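The Last Ferry to Colach

Missed it by a minute. Maybe less. Ran the whole pier with my shoe half off and the ramp was already up, the guy in the orange vest just shaking his head at me.

So. Colach across the water, lights coming on. My sister over there with the cake and the folding chairs and a phone that went straight to voicemail. Thirty people, she'd said. Don't be late, she'd said, twice. 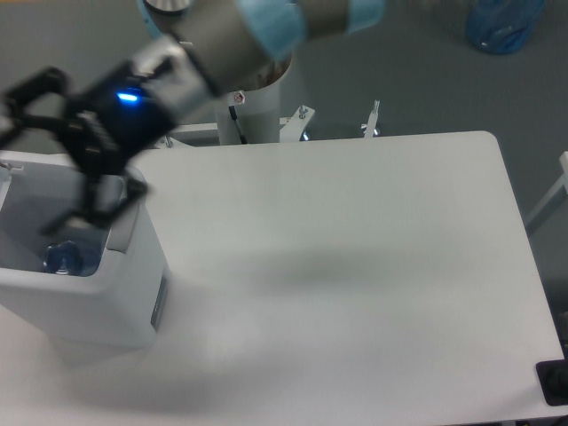 The ticket window said next boat 6:13. In the morning. I asked about a refund and the woman slid me a form, two pages, and a pen that didnt work.

Bought a coffee. Sat. An old man on the next bench was eating sunflower seeds out of his hat. He said his cousin had a boat. I said how much. He said 255. I had 161 and a bus pass.

He thought about it — chewed, spat, looked at the sky.

"Can you bail?"

I said sure. Thought he meant back out. Found out ten minutes later, ankle deep, a paint can in each hand, teh motor coughing and Colach not getting any bigger.

Then music. Faint. Somebody's bad accordion, my uncle's probably. I bailed faster.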